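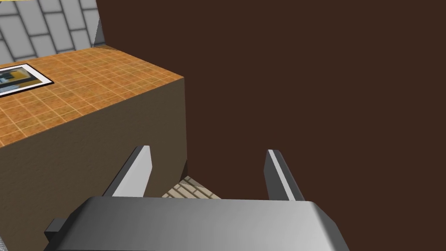 Ticket: Arm won't go near the worktop in the Zardale kitchen
Product: Jitaru household planner, with the Fikden arm
Status: Open
Opened: June 2020

Hello again, me with the kitchen one. I've been trying to get the arm to do a very ordinary job in the simulator, which is to pick up the framed picture that's lying flat on the orange tiled worktop and move it somewhere else. My mum could do it while on the phone. The arm gets as far as the corner of the counter, opens its fingers and then just sits there with "no valid approach" in the log.

What I've tried so far:

Restarted the planner and reloaded the kitchen. Same.

Deleted the saved grasps and let it work out new ones. It offered 7, all of them from straight above, and threw every one of them out. I can sort of see why it would struggle, the thing is flat on its back and there's nothing sticking up to get hold of. A person would slide it to the edge and get a thumb under it. Does the planner know how to slide things at all? I couldn't find it in the help pages.

Swapped the picture for a mug, in the same spot. It still stopped at the corner, so I don't think it's only the grasp (though I bet that will bite me next).

Turned the collision margin down to 2. The arm moved a bit further along and stopped again. At 0 it went straight through the big brown panel on the right, so I put it back to 2 sharpish.

My guess is the gap. There's a deep slot between the counter and that brown surface, with the floor tiles showing at the bottom, and the hand seems to want to come at the counter from over it. I think the planner is treating the brown surface as much fatter than it's drawn. Is there a way to show the collision shapes on top of the normal view? I found a tick box for it but ticking it does nothing for me.

Update: I left it running with the limit raised to 400 attempts and went off to make tea. Came back to the same message, with a much longer log under it. I've attached the log, sorry about the size.

Update 2: Loaded the Rimadside kitchen, same arm, same settings, mug on the worktop. Worked first go! So the arm is fine and I'm fairly sure the fault is in the Zardale room file. The picture is a different matter – it won't lift that in Rimadside either.

I do get asked when one of these will be tidying real kitchens, and I'd love to say soon. It's lovely at mugs. Give it something thin lying on a hard surface and we're stuck.

Two things I need, then: a corrected room file or a way to fix mine by hand, and a yes or no on sliding. If it's a no, please put it down as a request from me. I'll keep this ticket open and try the room file again when there's a new one.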